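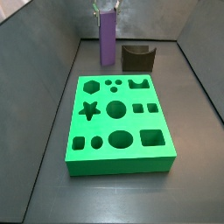
Kerard Students Teach a Robot Arm to Sort Shapes

The robotics club at Kerard Technical High School has spent the fall on a task most toddlers take up with a plastic bucket and a handful of blocks. The students want a robot arm to pick up foam blocks and put each one into the matching hole in a tray, without a person telling it which block goes where.

The club calls the project Gritano. It has 4 students working on the software and a larger group that handles the hardware, the foam parts and the record keeping. Gangadharan Thomas, who teaches physics at the school, is the adviser.

"People look at it and think it's a small job," Thomas said. "Then they try to write down every step, and the page fills up."

The work happens in a gray bin on a bench at the back of the physics lab. The green foam tray goes on the floor of the bin, and blocks are set down near it. The gripper comes in from overhead, closes its two fingers on a block and carries it to the tray. A purple block and a dark gray one shaped like a saddle have been getting most of the attention this month.

The purple block is tall and narrow. The club has the gripper take it by the top end so that the rest hangs straight down. A grip that is even slightly crooked makes the block lean, and the lean gets worse when the arm speeds up. Students spent two weeks of club time on the speed of that one move.

The saddle block has a different problem. Its top dips in the middle and rises at both ends, and the tray has an arch-shaped cutout to match. The block has to be turned the right way before it will go in. Early versions of the program treated it like a plain box, found the middle and went down for a grip in the dip, where the fingers had less foam to hold. The current version approaches from the flat faces.

The tray was cut by the club from a thick foam slab, following a paper pattern drawn by the juniors. It has a star, a hexagon, the arch, and circles and squares in more than one size. Mixing sizes was a choice the students argued over. A small block will drop into a large hole, and the team had to decide whether that should count as a success.

They decided it should not. A block in the wrong pocket is scored as a miss, even when it fits. The rule lowered the club's numbers right away, and a few members wanted it thrown out. It stayed after a vote in October.

Each try is logged on a shared spreadsheet with the block used, where it started, whether the gripper got hold of it and where it ended up. At last count the sheet had 2,484 entries. The first 500 were done with a student steering the arm by hand controller, so the software team would have good examples to work from. The rest are a mix of hand-steered runs and runs in which the program was in charge.

Steering by hand is harder than new members expect. The controller moves the arm in every direction at once, and the person holding it has to watch the block, the tray and the fingers together. Thomas has each new member practice on round blocks for a full meeting before moving to anything with corners. The star comes last.

The club meets after school until 5:30 p.m. and takes turns at the controller in 15-minute shifts. One student steers, one resets the blocks and one types. The jobs rotate so that the typing does not always fall to the freshmen, which was a complaint last year.

The arm is a Torkier teaching model that the school bought used. It came without fingertips, and the club printed and fitted its own over several rounds. The first set was too smooth and let go of the foam. The second set gripped well enough but left dents in the softer blocks, and the dents then changed how those blocks sat in the tray. The students now check blocks at the start of each meeting and retire any that have lost their shape. A box of retired blocks sits under the bench and is used for demonstrations at the elementary school.

Money for the project came from the school's activity fund and from a grant of $800 from Pongsiri Hardware, a store in town that has supported the club for several years. The grant paid for foam, adhesive, a replacement motor and a better lamp. The lamp mattered more than the students thought it would. Afternoon sun through the lab windows was throwing shadows into the bin, and the program sometimes read a shadow as the edge of a block. The club lowered the blinds, put the new lamp over the bench and ran its tests again from the beginning.

That meant setting aside the results from the first part of September. The old entries are still in the spreadsheet, marked in a separate color, and are not used in the club's totals.

Results so far depend heavily on the shape. Round blocks go in most of the time, as they can be dropped at any angle. Square ones are less reliable. The hexagon has been better than expected, and the students think this is because there are six ways to line it up correctly. The star is poor. The program usually finds the right pocket but comes down a little off, so the points catch on the rim and the block sits on top of the tray.

The software group has tried two fixes for the star. In one, the arm presses down and gives the block a small twist, the way a person would. In the other, it backs up, looks again and makes a second try from slightly higher. The twist works more often, but it sometimes drags the whole tray across the bin. The students have talked about fastening the tray down. Thomas has asked them to hold off until they have tested the program with the tray in several positions, as one of the goals is for the arm to find the tray wherever it has been placed.

"If we bolt it down, we've solved an easier problem," he said. "That might be fine for the competition. I'd like them to know which problem they solved."

The competition is a regional student robotics meet in the spring, where teams have ten minutes to show a machine handling objects it has not been set up for by hand. Judges place the pieces themselves. Kerard entered last year with a line-following cart and finished in the middle of the field. This is the club's first entry in the handling division, and the rules there allow 4 restarts before a run is ended.

Restarts have become a subject of their own at club meetings. Some members want to use them freely, stopping the arm as soon as a grip looks bad. Others want the program to recover without help, even if it takes longer. The club plans to run full ten-minute practice rounds both ways through the winter and compare scores.

There is also the question of order. The program currently goes for whichever block is closest to the gripper. That saves time on short trips but can leave blocks crowded against the wall of the bin, where the fingers have no room to open. The saddle block is the worst for this because of its width. One plan is to have the arm clear the blocks near the walls first and leave the ones in the open for later. A version of it is being tested now, and it has already turned up a bug that made the arm go back for blocks it had placed.

The project has drawn in students who had not joined the club before. Several came from the art program to help with the foam, and two of them have since moved to the software group. Members also wrote a short guide to the spreadsheet so that next year's team can pick up the records without having to ask how each column was filled in.

Families and other visitors can see the arm at work during the school's open house in January. The physics lab will be open from 6 p.m. to 8 p.m., and visitors may try the hand controller with a club member beside them. Younger children will have a second tray and a set of blocks to sort by hand at the next table.

The club is still taking new members for the second half of the year. No experience is needed. Students can sign up on the sheet outside the physics lab or speak to Thomas before first period. Foam scraps at least an inch thick are also welcome — any color — and can be left in the bin by the lab door.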